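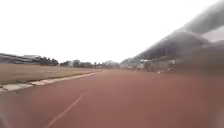
## Ticket: Line-marking robot drifts off lane line on main straight

**Opened:** February 16, 2022
**Machine:** Flunik marking robot, Unit 3
**Site:** Onby athletics ground, grandstand straight
**Status:** Open, awaiting part

### Reported fault

The unit holds its heading at the start of the straight, then pulls toward the curb on the infield side. Ground staff stopped the run by remote after 80 meters. The old lane line is faint and worn in places, and the line sensor reported low contrast before the drift began. No paint was loaded.

### Checks completed

1. Drive wheels removed and cleaned. Red surface dust was packed behind the left hub.
2. Tire pressure measured on both sides and found equal.
3. Line sensor window wiped and sensor calibrated again on a fresh white test strip. Reading normal.
4. Wheel encoders compared over a straight push of 5 meters. The left encoder dropped counts on every pass.
5. Encoder cable reseated. Fault remained.

### Assessment

The worn line is a contributing factor – the controller falls back on the encoders whenever the sensor loses contrast. The left encoder is the primary fault. Dust has entered through a split in the hub seal.

### Action required

- Replace left encoder and hub seal. Parts ordered from Kang under the Dadley service agreement.
- Set hub bolts to 8 Nm on reassembly.
- Repeat the push test before any powered run.
- Keep Unit 3 out of service until the test is signed off.

The hub seal on the right side is to be inspected at the same visit.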